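문손잡이는 레버가 기본이어야 한다

집을 고를 때 사람들은 채광과 수납, 관리비를 따진다. 문손잡이를 돌려 보고 계약하는 사람은 드물다. 그런데 이사한 뒤 하루에 가장 자주 만지는 물건을 꼽으라면 문손잡이가 빠지지 않는다. 나는 새로 짓거나 고치는 집의 실내문에는 둥근 손잡이를 달지 말아야 한다고 생각한다.

둥근 손잡이는 손가락으로 감싸 쥐고 손목을 비틀어야 열린다. 손에 힘이 있고 물기가 없을 때는 문제가 되지 않는다. 관절염이 있는 사람, 아이를 안은 사람, 장바구니를 양손에 든 사람에게는 사정이 다르다. 레버는 팔꿈치나 손등으로 눌러도 열린다. 쥐는 힘이 약해도 된다.

지난 9월에 부모님 댁 욕실과 안방의 손잡이 2개를 레버로 바꿨다. 드라이버 하나로 끝났고, 오래 걸린 쪽은 작업보다 제품 고르기였다. Senine와 Nudetti의 목록을 번갈아 보았는데 디자인 설명은 길고 손잡이를 누르는 데 드는 힘은 어디에도 적혀 있지 않았다. 어머니는 욕실 문을 어깨로 밀던 습관을 그달 안에 버리셨다.
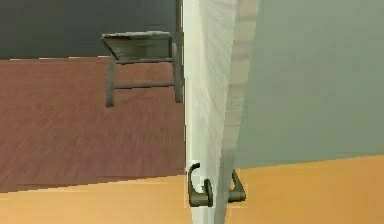
양면에 레버형 손잡이가 달린 흰색 문. 컴퓨터 렌더링.

반대 의견도 있다. 레버는 옷소매나 가방끈이 걸리고, 어린아이나 개가 쉽게 연다는 것이다. 맞는 말이다. 소매 걸림은 끝이 문 쪽으로 꺾인 제품을 쓰면 많이 줄어든다. 아이가 열면 안 되는 문에는 잠금장치를 따로 다는 편이 낫다. 어른까지 열기 힘든 손잡이를 안전장치로 삼을 이유는 없다.

값 이야기도 나온다. 내가 사는 단지는 102세대이고, 작년에 공용 공간의 문을 손볼 때 둥근 손잡이를 그대로 두자는 쪽이 이겼다. 멀쩡한 것을 왜 바꾸느냐는 논리였다. 그런데 같은 공사에서 현관 조명은 멀쩡한데도 바꿨다. 조명은 눈에 띄고 손잡이는 눈에 띄지 않는다. 예산은 대개 그렇게 쓰인다.

모든 집의 손잡이를 당장 갈자는 말은 아니다. 고장 난 것부터, 욕실부터 바꾸면 된다. 다만 새 집을 분양하는 회사라면 레버를 추가 선택 품목에 넣지 말고 처음부터 달아야 한다. 견본주택에 가는 사람도 주방 상판만 만져 보지 말고 방문을 한 번씩 팔꿈치로 열어 보았으면 한다. 안 열리는 문이 있으면 상담 직원에게 그 자리에서 물어보면 된다.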